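Speaker notes: Collecting demonstrations in real rooms
Slot: 20 minutes plus questions. Keep the title slide short.

Slide 1. Who we are
Say the name of the project once and move on. Rendness is a small effort to collect arm demonstrations outside the lab. Piton is the recording software. Hosow is the policy we train on what Piton saves. People mix these up, so write the three names on the board if there is one.

Slide 2. The numbers
We recorded 269 episodes in April. After review we kept 107. Say both numbers out loud and leave them up for a moment. Most of the talk is about the gap between them.

Slide 3. Where the rejected episodes went
Three main reasons.
First, the operator changed their mind halfway through. The arm reaches for one thing, stops, and goes for another. A person watching can follow that. A policy learning from it picks up the stop.
Second, the text label did not match the motion. The label said "put it in the basket" and the episode ended with the object held over the basket.
Third, timing. The camera stream and the joint readings drifted apart. Piton now checks this when an episode closes and refuses to save it if the gap is too large.

Slide 4. What the wrist view gives you
The wrist view is close and narrow. Fingers come in at the bottom and whatever the arm is near takes up the rest. Small hardware such as a bracket and its screws can fill most of the picture. Let people look at the slide before talking.
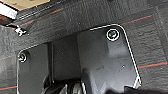
How many operators do you need for a set this size?
Three worked well for us. With one operator the policy copies that person's habits, and with a larger group we spent more time on training than on recording.

Slide 5. How an episode is recorded
Go through this slowly, it gets the most questions.
The operator reads the task line before touching the controls. Arm goes to the start pose. Recording starts with a foot pedal, so both hands stay on the controls. The operator does the task at a normal speed, stops, and presses the pedal again. Then they mark it good, bad or unsure. The unsure pile goes to a second person the same afternoon, while everyone still remembers the session.
Mention that we tried marking episodes at the end of the day. It was faster and the marks were worse.

Slide 6. Mistakes worth keeping
We do keep some failed grasps. If the fingers slip and the operator goes back and gets it, that is a useful episode. The rule we wrote down is that the recovery must be complete and must happen in the same recording. A slip with no recovery gets marked bad.
Hyvönen is the name of the test set. It holds only tasks the operators never practiced. Do not spend long on it here, there is a backup slide.

Slide 7. Clutter
Early on we cleared the space before each recording. Hosow did fine in cleared spaces and poorly everywhere else. Now we leave things where they are. A thick braided basket, a curved handle crossing the view, thin fabric hanging down, cables going off in several directions: it all stays. Light from a window stays too. We stopped pulling the blinds to make the pictures even.

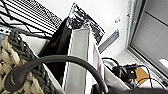 The cost is slower recording. Operators have to think about the path in and the path out, and they catch the arm on things. We moved the limit from one minute per episode to two and the number of rushed endings went down.
If someone asks about adding clutter in software afterward, say we tried it for background texture only. It does not help with contact, so we did not take it further.

Slide 8. Labels
One sentence per episode, in the words a person would use at home. No part numbers. Two people write labels separately and we keep both when they differ but are both right. When one of them is wrong, the episode goes back to the operator.
Read two label pairs from the handout here.

Slide 9. What we would change
Write the rejection rules before the first session. Ours came after, and we reviewed the early episodes twice.
Check the clocks every morning.
Record the start pose as its own field. We had to work it out from the joint readings later and it took days.

Slide 10. Next
More rooms, same arm. We want to hold the hardware still while the surroundings change. The Piton clock check will go out as a separate tool, with the label guide in the same folder.
Leave this slide up for questions. Handouts are by the door.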